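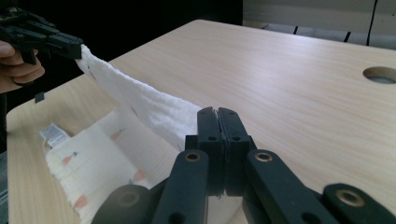
Clenelum opens its towel and linen repair service to households in Clorkley

Aug 23, 2023

I've been mending hotel linen for 14 years, and in all that time the question I've been asked most at parties is whether I'd have a look at somebody's bath towels. Until now I've had to say no, or do it on the sly at my kitchen table. From this month the answer is yes! Clenelum, the small workshop I run on Prernix Lane in Clorkley, is taking in household towels, sheets and table linen for the first time.

It works like this. You bring your things in (washed, please), we look them over with you at the counter, and we tell you there and then what can be done and what it'll cost. Frayed hems, pulled loops, split seams and hanging tabs that have come adrift are all bread and butter to us. A plain hem on a bath towel is £4 and most jobs will be ready within the week. If a towel is too far gone we'll offer to cut it down into hand towels or face cloths, which is my favourite job of the lot, and I'll happily bore you about it.

Some of you will know the building as the old Mac Giolla drapery. The family sold sheets over that counter for years and we've kept the long cutting bench and the brass yard measure set into it, though the roof needed more work than I care to remember. We had a trial run in March with a few neighbours and ended up with 27 bags of linen in the hallway, so we've since put up proper shelves.

Dong-geon Lim has joined me to look after the household side. He trained as a shirt maker and is far neater than I am. "People come in a bit embarrassed about a tatty towel," he told me after his first fortnight. "Then they see the pile behind me and cheer up. I'd much sooner fix a good old thick one than see it go for rags."

Our hotel and guest house customers needn't worry, by the way. Their collections carry on as before, on the same van.

We're also running a Saturday-free, work-friendly set of evening classes in hemming and darning, starting in the autumn. There are 13 places on each course, all materials are included, and you don't need to have touched a sewing machine before. Bring something of your own to mend if you like.

The counter is open from ten until six on weekdays, with parking in the yard behind. For prices, class bookings or press enquiries, call in or ring the workshop on extension 1629 and ask for either of us.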